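Técnico/a de mantenimiento para pinzas manuales y célula de agarre -- Woltatus

Buscamos a una persona que se ocupe de que nuestras pinzas funcionen. Lo decimos así de simple porque el anuncio anterior, publicado en abril, hablaba de «acompañar la transformación robótica» y recibimos candidaturas muy buenas para un puesto que no existe. El que existe consiste en desmontar mordazas, limpiar guías, cambiar placas de dedo, recalibrar y apuntar lo que se ha hecho.

El taller tiene una célula fija, que llamamos Brasterska, y 4 pinzas de mano que salen a domicilios y vuelven con holguras que no tenían. El fabricante de los husillos, Leblanc, promete un intervalo de revisión que nosotros no hemos conseguido cumplir nunca. Preferimos a alguien que lea una hoja de especificaciones con desconfianza y mida por su cuenta.

Qué hará en la práctica:

Revisar el paralelismo de los dedos al recibir cada pinza y corregirlo antes de que vuelva a salir. Hay una plantilla en el taller. Es mejorable, y si la mejora se la agradeceremos.

Sustituir las placas cuando los agujeros de fijación se ovalan. Apretar a mano y comprobar después con la llave dinamométrica, en ese orden.

Hacer pruebas de agarre con objetos corrientes: botellas, cajas, tubos, vasos. Los cilindros de goma del fabricante se agarran siempre bien y por eso sirven de poco.

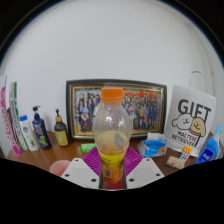
Una botella de plástico casi vacía cede donde una llena aguanta, y es en esos casos donde se nota si la fuerza de cierre está mal ajustada. Sverre Söderlund, que lleva el taller, le enseñará el procedimiento durante las primeras semanas. No es complicado, pero es repetitivo: una pinza recién reparada pasa por 120 cierres antes de darla por buena, y hay días en que eso es casi todo el trabajo.

Mantener al día el registro en Stikodum. El programa es lento y nos han prometido una versión nueva que no vamos a poner en este anuncio como ventaja.

Qué pedimos: formación profesional en mecatrónica, electromecánica o similar, o experiencia que la sustituya. Soltura con calibre, reloj comparador y multímetro. Saber cambiar un rodamiento pequeño sin estropear el asiento. Leer inglés técnico. Programar no hace falta; Wajid Lashari se encarga de los controladores y prefiere que no se los toquen.

No pedimos «pasión por la innovación». Tampoco carta de motivación. Mande el currículum y media página sobre una reparación que le saliera mal: qué máquina era, qué creyó que le pasaba y qué le pasaba de verdad.

Qué ofrecemos: contrato indefinido con periodo de prueba, jornada al 80 %, horario de mañana y banco de trabajo propio. No hay teletrabajo, por razones evidentes. Los desplazamientos a domicilios son ocasionales -- aproximadamente 4 al mes -- y se pagan como jornada.

La entrevista es con Sverre y con Niilo Oksanen, en el taller, e incluye desmontar y volver a montar un dedo. Se paga el tiempo de la prueba.

Candidaturas a la atención de Niilo Oksanen, con la referencia «pinzas», hasta el 9 de mayo de 2022. Contestamos a todo el mundo, también cuando la respuesta es que no.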